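Robot Arms Come to the Petersen Sorting Room in Zulville

Petersen, the tableware returns company in Zulville, has started to use two-arm robot stations in its sorting room. The stations were set up in November and handle plates, cups and small containers. Until now, employees lifted every piece by hand, more than 2000 on a busy day.

At the practice table, the arms work over brown paper with a grid of blue tape. Employees place the pieces and correct the program when a grip is wrong.

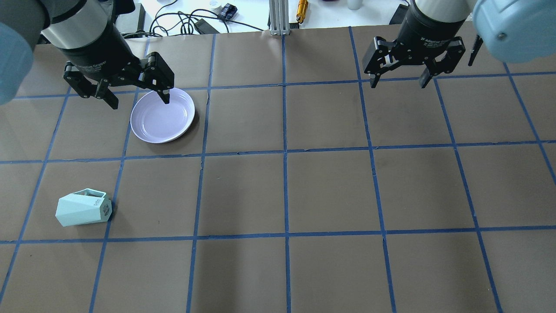
What changes for the staff

The company says that all 107 jobs in the room will stay. Employees will do less lifting and more checking, and the evening shift will end at 9 p.m. Training takes place every Thursday. Some workers have asked for higher pay for the new tasks, and talks about this are still open.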